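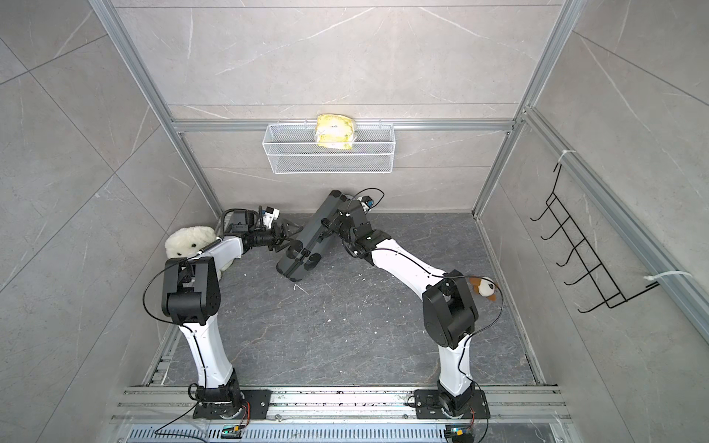
Cell rules, version 4

Print this post | E-mail this to a friend

I said in July that I would write up the rules we use for the two-arm cells at Prirkgate, and a few people have asked where they got to. They are below, with some notes on why a few of them changed. None of it is clever. Most of it came from things going wrong on an ordinary afternoon.

The old version was written by Fikri Wijaya and ran to two pages. It was good on electrical safety and said almost nothing about what you do between runs, and that is when most of our mistakes happen. People read the first page and guessed the rest.

Before you start

Check the base plates by hand. Try to rock each arm at the base with the power off. If it moves at all, stop and tighten the bolts.

Look at the cables where they loop at the wrist and elbow. They need enough slack for the full turn of the joint, but not so much that a loop can catch on the other gripper. Kipchumba Nyanda likes them longer than I do. We settled on whatever passes a slow test of every joint, both arms, one at a time and then together.

Sweep the floor of the cell. Small bits get missed because they don't stop the arms working, but they do end up in the wrist camera's view and then in the recordings. The brush lives on the outside of the cell and goes back there.

Decide what is staying in the cell for the session and write it down. Soft toys, baskets, racks, whatever it is. If it is on the sheet it stays where it is until the session ends. If it isn't on the sheet it comes out.

While it is running

Only one person gives commands. The second person watches and has a hand near the stop button. Swap over every 190 runs or at a break, whichever comes first.

No reaching over the front rail while either arm is powered. The control boards sit on that rail, one below each arm, and a sleeve can pull a lead out as easily as an arm can pinch a finger.

Hard cases and anything else with a rigid edge are one-arm objects until the second arm has been told where they are. We had two grippers pulling on the same handle in the spring. The case was fine and the gripper wasn't.

If something falls, stop both arms, not just the nearest one.

Afterwards

Open the grippers before you power down. Never leave one closed on an object overnight.

Log the count, even if it is a poor day. We are at 1,219 logged runs under these rules and 5 stops, all of them written up. Rohani Wibisono keeps the log and would like the times filled in as well, please.

Zip ties are allowed for racks and light fittings. They are not allowed for anything that carries a load - use a proper bracket. Check them at the end of the week and cut the tails short.

Faizal Halim thinks the sweeping rule should be a daily one and not every session. I have left it as it is for now.

Filed under: Workshop practice, Robots

Recent posts
Labelling leads so other people can read them
A visit to Sondurlow
What we kept from the Ostska checklist
Spare gripper fingers: how many is enough?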